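# Can a gripper do the boring half of housework yet? My Sutherland review

I've spent most of August with a Sutherland two-finger gripper, the hand-held kind you work yourself, and I have opinions!

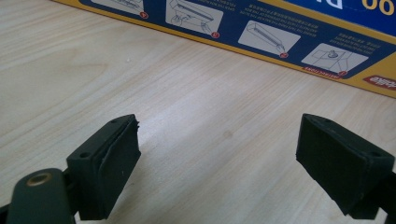 ## Why I wanted one in the first place

My big question, the one I keep boring my family with, is when a machine will do my chores. I don't mean vacuuming a flat floor in circles (we've had that for years, and mine still gets stuck under the radiator). I mean the fiddly stuff. Opening the box, reading the little drawings, finding the screw, putting the thing on the wall. If a robot can't do that, it can't really help me on a Saturday kind of morning when there's a pile of half-finished jobs on the table.

A hand-held gripper is a funny way to find out, but I think it's a good one. You get the robot's fingers and you keep your own brain. So if a job is impossible with two blocky fingertips and *my* brain behind them, then no software is going to rescue a robot that has the same fingers.

## What it's like to use

The fingertips are boxy black blocks with rubbery pads on the inside faces, and they come together flat against each other. The pads are the best part. They grip cardboard without crushing it, they hold a screwdriver handle pretty well, and they're kind to painted wood. The edges of the pads do get ragged, and one corner on my left fingertip has started to fray and lift. It doesn't bother the grip on big things. On small things I notice it, and I wish replacement pads were sold on their own. For now you have to buy the whole fingertip, two screws and all, and it costs 27 dollars, which made me say a word out loud in the kitchen.

The weight is fine for ten minutes and annoying after thirty. My wrist wanted a break long before I did.

## The chores I tried

I wrote down every job as I went, 52 of them by the end, from really easy to plain silly. I won't list them all (you have a life), but here's how the main groups went.

**Moving boxes and packets around.** Great! Pick it up, turn it over, set it down. If the thing fits between the fingers it's yours. A wide box is another matter, and I ended up pinching a flap or nudging the whole thing along the tabletop like a cat.

**Opening packaging.** Ugh. Tape is the enemy. You can't get under the end of it with fingertips this thick, and I gave up and used a butter knife, held in the gripper, which worked better than it should have.

**Following printed instructions.** I love a box with the steps drawn right on the side, numbered, no manual to lose. I can look at a slanted line drawing, upside down, and still get the idea that this bit goes on that bit. I'm not sure how a machine does with that. The writing beside the pictures is often tiny, and the drawings leave out a lot that a person just fills in. My guess is this is where a home robot would stand there the longest.

**Screws.** Picking a small screw up off a smooth table took me so many tries that I started talking to it. The pads push it away before they close on it. Once it's held, you can start it in a hole if you're patient, but you can't feel whether it's crossing threads. I really missed feeling things.

**Laundry.** Socks, yes. A fitted sheet, no, and I don't want to discuss it.

## How it compares

I borrowed a Brerska for a week before buying this one. It's lighter and it looks nicer, but the fingers are slimmer and harder and they slipped on anything glossy. For picking up screws the Brerska wins easily. For everything else I'd take the Sutherland. The Juditard has a better handle than both, from the short go I had with one in a store, but at 300 dollars more I couldn't talk myself into it.

There's also the Skelunton, a proper motorized arm for small workshops, which starts at 2,000 dollars before you've bought anything to bolt it to. A shop that does the same move all day long could get its money back, I think. Same part, same spot, same bin. My kitchen table has never had the same thing in the same spot two days running.

## So, can machines do it yet?

Some of it. After all this I'd trust a robot with fingers like these to clear a table, sort packets, hand me a tool and put things back on a shelf. I'd be nervous about tape and anything thin. I would not let it hang a dispenser on my bathroom wall from four little drawings, at least not this year.

## Would I buy it again?

Yes, if you like tinkering, or if you're curious about robot hands and don't want to pay for a whole robot. Skip it if you just want a reacher for high shelves, those are much cheaper and weigh nothing.

Four stars from me. I took one off for the pads, and I'll put it back the day they sell them separately.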